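Standden Evening Courses
Setting Out and Putting Away: Notes for Unit 3
Drinks, Racks and the Long Serving Table

Welcome back! Last unit was all plates and linens, and I promised you something more fun. This unit is about the humble rack - bottle racks, cup racks, towel holders, anything that keeps a thing upright or in its place. I could talk about racks all day and I will try to keep it to one evening.

Please read these notes before class and bring a tape measure. You will also need your table plan from Unit 2, even if it is messy. Messy is fine. Mine from January has coffee on it.

1. Start with the long table

Most of us put things down in the order we carry them in from the kitchen. The first tray goes in the middle, everything else gets squeezed around it, and by the end the cups are sitting somewhere behind the bread. A long table makes this worse, as there is so much room at first that you stop thinking.

So divide it before you carry anything. I like three zones: cups at the end where people walk up, bottles in the middle, food at the far end. Guests pick up a cup, pour, and move along toward the pastries. If people come from both sides you may want cups at both ends, and we will try that version in class too.

Cover the table first. Brown paper off a roll is my favorite for a casual spread. You can write right on it (draw a circle where the rack goes, write "cups" or "juice"), and at the end of the night you roll it up with all the crumbs inside. Tape it underneath the tabletop, never on top, and pull it snug before you tape the second end.

2. Bottle racks

A bottle standing on its own takes up very little room but it gets knocked, and a row of them hides whatever is behind. A rack gathers them into one spot. There are many shapes: stacked wooden cubes, cast metal cradles, honeycomb tiles, and the looped wire kind, made of rings joined together. Wire is wonderful for a table because you can see straight through it, so it never feels like a wall between the guest and the food.

Things to check before you use a wire rack for small bottles:

Ring size. Rings made for wine will swallow a small bottle. Try one at home with the cap on tight.
Feet. Stand the rack on the covered table and push it gently with one finger. If it rocks, move it or fold a bit of paper under the low side.
Labels. Turn them outward so people can read them without pulling the bottle out.
Caps. Tighten every one, especially if your rack lays the bottles down.

Load from the back to the front, and fill both sides evenly so the weight stays balanced. When you take a bottle out, support the body with your other hand if the ring is snug.

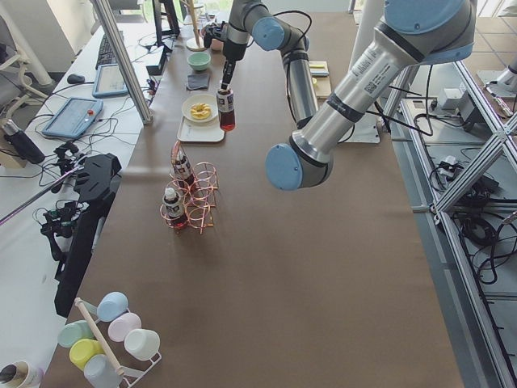
Fig. 1. Brown paper table with the copper-colored bottle rack in the center and pastel cups on their own rack at the near corner.

3. Cup racks

Now for my favorite! A cup rack does two jobs: it drains the cups after washing and then it goes straight to the table, cups and all. No stacking, no cups stuck inside each other, no fingers on the rims.

Plastic cups in mixed soft colors work beautifully for this. Everybody remembers "mint green" or "yellow" better than a name on a sticker, and children will defend their color all evening. Six is a good number for a small rack. For a bigger party, set out a second rack and keep the refills in the kitchen.

Hang the cups in the upper spots last, and check that the rack still stands firmly when only one side is full. That is how it will look halfway through the party.

4. The food end

Give each plate a tray of its own. A white plate on a white rectangular tray looks clean and calm, and one bright pastry on it is plenty to catch the eye. The tray also catches glaze and crumbs. Keep a folded or flat cloth close by for spills, in a dark color if you are serving anything red. Bowls can go behind the plates, where they are still easy to reach.

5. Practice for class

We will work in pairs at the Flaria Room tables. One person sets out, the other watches and says nothing (hard, I know), then you swap. Set up the three zones, load one bottle rack and one cup rack, then clear everything back into the crates. You get 40 minutes for the whole exercise, clearing included.

Clearing goes in the reverse order: food first, then bottles, then cups. Wipe the racks before they go in the crate - wire loops collect sticky drips on the underside, and dried syrup is miserable to scrub off later.

For next time

Measure your own table at home and sketch where the three zones would fall. Then look through your cupboards for anything that could serve as a rack. Letter sorters, toast racks and dish drainers all count, and I would love to see the strange ones!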